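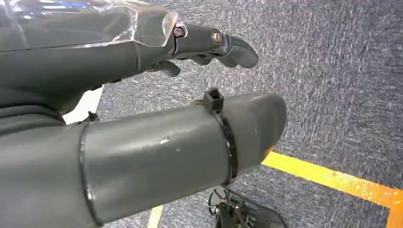 Reet Laur wants to know if she can get a late checkout without paying for it. Her post, a little trimmed:

I'm staying three nights at a hotel in Trerkitard in December and my bus home doesn't leave until evening. Checkout is at 11. The booking page wants half a night's rate to stay until 4, and that seems like a lot for a shower and a nap! Do people just ask at the desk? When? I get nervous about this stuff and end up sitting in the lobby with my coat on.

Zane Raudsepp
Just ask. I do it every trip and I'd say I get something more often than not. Call the desk the night before, after dinner, when they have a better idea who's coming in the next day. Don't ask at check-in, they'll say "call us tomorrow" and you'll forget (I always forget). And ask for a specific time. "Could I keep the room until 1?" goes over way better than "can I stay late?" Oh, and if they say yes, ask if your key card needs to be redone. Mine quit at 11 on the dot once with my suitcase inside and me in the hallway holding a coffee.

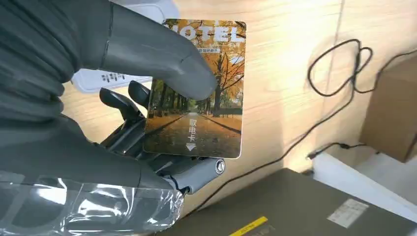 More replies

Hedus268
they said no to me. twice. try a weekday i guess

Uto
If they won't budge, leave your bags at the desk and ask if you can still use the pool or gym showers. Lots of places let you, and you get your shower that way. Bring flip-flops. No help with the nap, sorry!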